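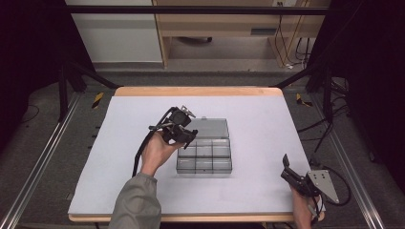
图:铺着浅色纸的桌面上,一只翻开盖的半透明灰色分格收纳盒。

Jevlow 本地商户营销数据集:数据说明

概述
本数据集收录 Clarkton 地区 87 家小型商户的线上推广记录,覆盖搜索广告、社交媒体、邮件群发和网站内容四类渠道。每条记录对应一家商户在一个渠道上的一轮投放,共 477 条。适用于渠道归因、预算分配和本地搜索可见度方面的研究,不适合推断单个消费者的行为。

版本
当前版本发布于2021年6月14日星期一。下一次更新计划在9月,届时补充邮件退订字段。

文件结构
campaigns.csv:投放主表,每行一轮投放
merchants.csv:商户属性表,以 merchant_id 与主表关联
channels.csv:渠道代码对照表
notes_zh.txt:人工标注备注,UTF-8 编码

主表字段
campaign_id:投放编号,字符串,唯一
merchant_id:商户编号,已做不可逆替换
channel:渠道代码,取值见 channels.csv
start_week:起始周,以相对周序号表示
duration_days:持续天数,整数
spend:花费,单位为美元,四舍五入到整数
impressions:展示次数,邮件渠道为送达数
clicks:点击次数,网站内容渠道为站内跳转数
leads:商户自报的询价或预约数,可为空
region_code:投放区域,精确到邮政分区的前三位

采集方式
广告平台数据由商户自行导出,再经 Umico 表格工具统一列名和时区。社交媒体数据只包含商户主页的汇总指标,不含评论正文和用户账号。邮件数据来自各商户的发送后台,收件地址在导出前已删除。网站内容数据取自服务器日志的周汇总。

询价数没有统一口径。部分商户把电话咨询计入 leads,部分只统计表单提交,口径差异记录在 merchants.csv 的 lead_def 列。跨商户比较前应先按该列分组。

清洗规则
持续时间少于 7 天的投放不收录。同一商户、同一渠道、起始周相同的重复行保留花费较高的一行。点击次数大于展示次数的行标为 flag=1,未删除。空值一律写作空字符串,请勿按零处理。

标注
投放目的(促销、开业、品牌、招聘)由 Anayeli Ponce 和 Aurelio Ayala 分别标注,不一致处由 Liv Blomqvist 裁定。标注依据为广告标题和落地页文字。旧版中的“活动”一类已并入“促销”。

已知问题
1. 餐饮类商户占比偏高,大约 20 家集中在 Serrano 商业街,同街商户的投放周期相近,样本之间不独立。
2. 搜索广告的展示次数在平台调整统计方式前后不可直接比较,分界周见 channels.csv 备注列。
3. 自然搜索流量未收录,用点击数估算网站总访问量会偏低。
4. 个别商户由代理公司代投,spend 中含服务费,对应 agency=1。

读取
各 CSV 均以逗号分隔,首行为列名。读取 merchant_id 和 region_code 时请指定为字符串类型,否则前导零会丢失。

隐私与使用限制
商户名称、地址和联系方式均已移除。使用者不得尝试还原商户身份,不得将本数据与外部名录做逐条匹配。允许用于非商业研究与教学,转发时须附本说明全文。

引用格式
Becerra, J.、Alvarado, R.,Jevlow 本地商户营销数据集,2021。

维护
数据维护:Jaqueline Becerra
字段与口径问题:Rocío Alvarado
提交勘误时请注明 campaign_id、字段名和所用版本。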